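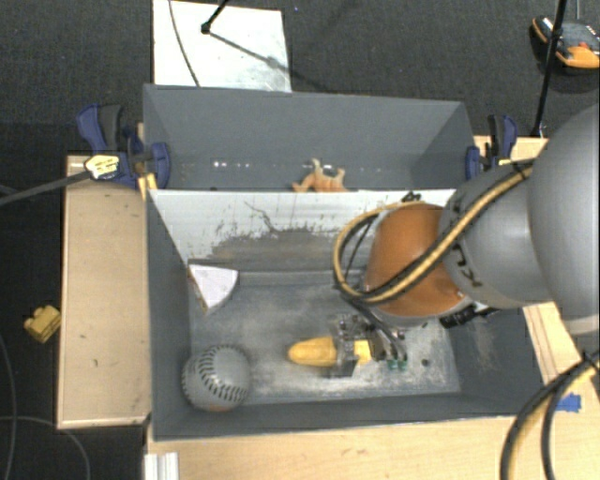
A yellow piece shaped like an ear of corn, in the grey bin.

Ring and hall check, Tuesday, doors at 2

Right, I've gone round with the clipboard for the Nimri wrestling night, and my comments are under each line. Shout if I've missed anything!

Ring ropes: OK. Top one was a bit slack on the Jatgate side, so Efraín Zapata gave it another turn and I leaned my whole weight on it – fine now.

Turnbuckle pads: FIX. Two are split along the seam. Tape won't do, they need swapping before anyone gets thrown into them.

Ring boards: OK. I walked every one in my socks (don't laugh) and only heard one creak, near the middle.

Canvas: OK, laced tight. The old stain is still there and it's staying.

Crowd barriers: FIX. One foot is bent on the entrance side. Juniper Ruiz-Ortega has the spare.

Seating: OK, 80 chairs out, hall limit is 200. Keep the front row back from the apron please, last time somebody got a boot in their chips.

First aid box: restocked, but no ice packs yet.

Side door: opens freely. Alarm code still to be changed.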